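About us

Katwood Table is a small school of home cooking and table service for adults. We teach people to cook a full meal, to serve it to guests and to clean the kitchen after it, so they are not afraid to invite someone home.

We started in the back part of a closed bakery on Mellor Street. At that time we had one stove, a long table and 48 borrowed plates of many different shapes. The first course was called "Soup and Bread" and it was held in the evenings, from six o'clock until the last person finished washing. We wanted to teach only this course, but the students asked what comes after the soup, and so the school became bigger.

Today we work in the Flulalach building, on the ground floor, with the entrance from the yard. Please use the yard door, the street door belongs to the shoe repair and they are tired of our students.

How we teach

Every course has the same order. First we talk about the dish and taste the ingredients without cooking. Then everybody cooks in pairs. Then we set the table, sit down and eat, also when the result is not so good. We believe that a person learns more from a salty stew which he must eat than from a correct stew which he only saw.

We do not give grades. At the end of each course the teacher speaks with every student for a few minutes and tells what went well and what to practice at home.
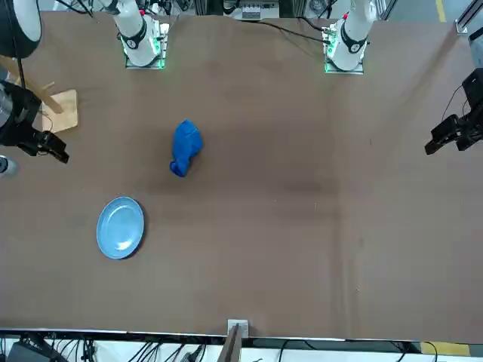
Two students from the spring group asked us to write on this page that the talk at the end was the part they feared most and later liked most. One of them added that her teacher remembered a sauce from the first lesson, which she herself had already forgotten, and that she has made it at home many times after this.

Our courses

Soup and Bread is still our first course and we recommend it to all beginners. You will learn two basic broths, a vegetable soup that changes with the season, and a simple loaf without a machine.

The Weekday Kitchen is for people who come home late. It teaches how to plan shopping for one week, how to use what is left in the refrigerator and how to cook dinner before you become too hungry to be patient.

Guests at Seven is our course about the table itself. We practice how to seat people, in which order to bring the food, what to do when a guest does not eat meat and did not tell you. Many students think this course will be stiff – it is the loudest one we have.
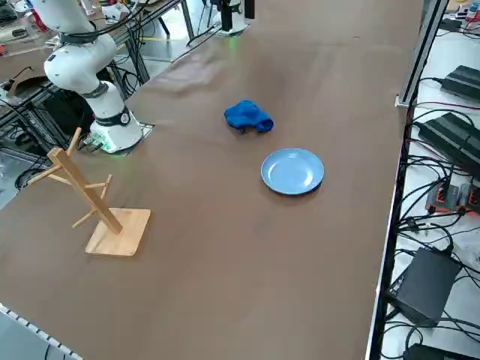

Katwood Table, Flulalach building

In the winter months we also have a course about preserves and pickles. It is short and the places go quickly, so please write to us in September if you want to join. You must bring your own jars with lids that close well. We had jars for everybody in the past, but they went home with the students and did not come back.

Who we are

We are a team of cooks and teachers, and most of us came to this work from another profession. In our team there is a former school nurse, a former bus driver and a pastry cook who worked many years on ships. We cook differently and we do not always agree about garlic. Students hear more than one opinion from us, and we think this is good for them.

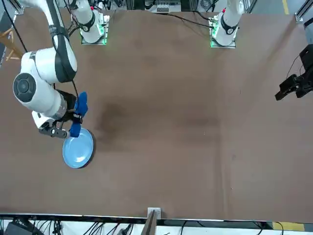

What we agree about is that food should be served with care, even on a simple plate and even when you eat alone. For this reason the lesson does not finish at the stove. Warm the dish if the food is warm, wipe the edge with a clean cloth, put the salt where everybody can reach it. These are small habits and they cost nothing.

Last year 344 people finished a course with us. Some of them come again every season, and a few now help in the beginner lessons.

The Ikorex evenings

Once a month, from October to May, we hold an open dinner. We call it Ikorex, after a card game which the first group played while the dough was rising. The rules of this game are lost, but the name stayed. Former students cook, and anyone from the neighborhood can come and eat for a small price.

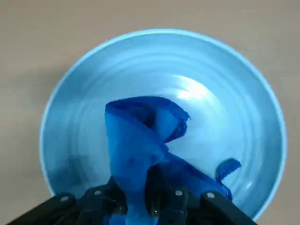

The menu is simple: a soup, one large salad to share, something from the oven and fruit. If you cannot eat some ingredient, write to us before noon on the day of the dinner and we will cook something for you. Children are welcome and they eat for free until they are tall enough to reach the upper shelf in the hall.

Visit us

You can visit before you decide about a course. The kitchen is open to visitors in the afternoon, from three o'clock until five, except in August when we are closed. There are two steps at the yard door. If this is difficult for you, please call us and we will put the ramp.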